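Vevum opens its gripper simulator to outside testers

Jun 11, 2018

Vevum, a small maker of software for robot cells, has begun selling access to Grukia, a simulator that lets shops try out gripping jobs before they buy hardware. The service left closed testing in May and costs $196 a month per seat, with a trial period of 28 days.

Users pick a gripper, load the shape of the part they want to handle and write the moves in a browser window. Grukia then plays the job from a virtual camera mounted on the wrist, looking out past the fingers. Each new project starts in a blank space with a plain background, and parts, tables and bins are added from a menu.

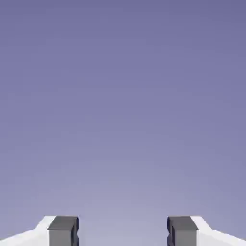

"Most of our customers have one robot and it is busy all day," said Ilham Sqalli, who heads product work at Vevum. "They want to check finger spacing and approach angles without stopping the line."

The first release includes 19 gripper models, most of them two-finger parallel types. Suction cups are planned for a later version. Finished programs can be exported to a controller, but Vevum says speeds and forces still have to be set on the real machine.

Studside, a packaging firm that took part in the closed test, ran 1,897 simulated picks over the month. Its automation lead, Remigiusz Laskowska, said the tool was quick to learn but that soft items such as pouches did not behave the way they do on the floor. Vevum lists soft parts as a known limit in its release notes.

Subscriptions are sold through the company's site. A discount for schools is being worked out, Sqalli said, and no price has been set.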